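搪瓷炊具

搪瓷炊具是以金属为坯体、表面熔覆玻璃质釉层的烹饪和盛装用具，常见品种有锅、壶、盆、杯和烤盘。坯体多用低碳钢板或铸铁，前者轻而薄，后者厚重，保温较好。釉层把金属与食物隔开，因此搪瓷炊具可以盛放酸性食物，不易串味，清洗也较方便。

名称

中文里“搪瓷”一词兼指工艺和制品。民间另有“洋瓷”“珐琅”等叫法。“洋瓷”多见于南方方言，指薄钢板制成的盆、杯；“珐琅”原指金银铜器上的装饰釉，近年在商品名称中常用来称呼铸铁搪瓷锅，两者的釉料成分和用途并不相同。

坯体

钢板坯体一般经落料、拉伸、切边、卷边制成，锅耳和壶嘴另行冲压后焊接。钢板含碳量过高时，烧成中会放出气体，使釉面起泡，所以通常选用含碳量低的专用钢板。铸铁坯体用砂型浇铸，出型后须打磨浇口和披缝，再经喷砂得到均匀的粗糙表面。铸件中的气孔若未清除，烧成后往往形成针眼。

釉料

搪瓷釉由石英、长石、硼砂、纯碱等原料熔制而成。原料熔融后倒入冷水，急冷成碎粒，称为熔块。熔块加黏土、水和少量电解质入球磨机研磨，得到可以施涂的釉浆。

釉分底釉和面釉。底釉直接与金属结合，常加入氧化钴、氧化镍以提高附着力，颜色较深。面釉决定外观和耐蚀性，白色面釉多以氧化钛或氧化锆作乳浊剂。红色面釉过去普遍使用镉硒颜料，发色鲜艳，但对烧成气氛敏感，温度偏高时容易发暗；用于接触食物的部位时，须符合有关重金属溶出的限量规定。

施釉与烧成

施釉方法有浸涂、喷涂、浇涂和静电干粉喷涂。形状简单的盆、杯多用浸涂，深锅和带耳的器形多用喷涂。釉浆干燥后入窑，钢板制品的底釉多在八百多摄氏度下烧成，时间只有数分钟；铸铁制品温度略低，时间较长。多数产品至少烧两次，深色制品也有一次施釉、一次烧成的做法。锅口边缘釉层难以挂厚，有的厂家包不锈钢边，有的只留底釉，露出黑色或深蓝色的一圈。
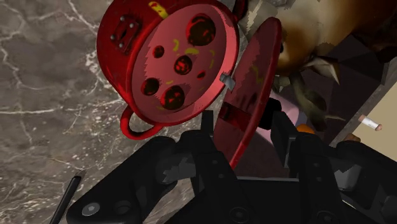
装饰方法包括贴花、喷花、刷花和渐变色。渐变色先喷一层浅色面釉，再由下往上或由边缘往中间喷深色釉，两层在窑内熔合，交界处没有明显界线。贴花纸印有陶瓷颜料，贴在烧好的面釉上，再以较低温度烧一次。

性能

釉层硬度高，耐磨，不吸油，对醋、果汁和一般食盐溶液稳定，但长时间接触强碱会失去光泽。釉的主要弱点是脆。钢板制品受撞击时坯体变形，釉层随之崩裂；铸铁制品不易变形，边角处仍可能崩瓷。露出的金属遇水生锈，锈迹会向周围釉层下扩展。

釉与金属的膨胀系数须相互配合。釉的膨胀系数一般略小于金属，冷却后釉层处于受压状态，不易开裂。若差值过大，釉会成片剥落；若釉的膨胀系数大于金属，则出现细密的网状裂纹，称为发裂。

检验

常规检验项目有外观、密着性、耐酸性、耐热急变和重金属溶出。密着性用落锤冲击法测定，观察冲击处底釉残留的多少。耐酸性用柠檬酸溶液点滴，擦净后比较光泽变化。耐热急变是将器皿加热后注入冷水，逐次提高温度，直到釉面出现损伤。

产地与生产

普洛斯登（Plosden）是较早形成搪瓷行业的城镇之一，当地原有铁器作坊，后转产钢板搪瓷盆和水壶。巴肯（Baken）厂设在该镇河东，最多时有178名工人，以白底蓝边的民用器皿为主。斯科里科（Skorico）厂则专做铸铁锅，釉料自行熔制，单窑每日可出锅最多1,000只。两厂后来共用一处喷砂车间，钢板坯和铸铁坯分班处理。

雷维（Rewi）是斯科里科厂使用的商标，共有9种口径，锅盖与锅身分开编号。旧款锅底铸有商标和口径数字，后期改为面釉烧成后加印。铝制和不锈钢炊具普及后，薄钢板搪瓷制品产量下降，铸铁搪瓷锅的需求相对稳定。

使用与保养

首次使用前用温水和中性洗涤剂清洗即可。烹饪宜用中小火，避免空烧。刚离火的锅不宜立即冲冷水。翻炒用木铲或硅胶铲，金属铲会在釉面留下灰色划痕，这种痕迹多为铲子磨下的金属，可用去污膏擦除。焦底可加水和小苏打煮数分钟，放凉后再刷。内壁崩瓷的锅不宜继续用于烹饪。叠放时在两件之间垫布或纸。

参见：珐琅、铸铁锅、熔块、陶瓷颜料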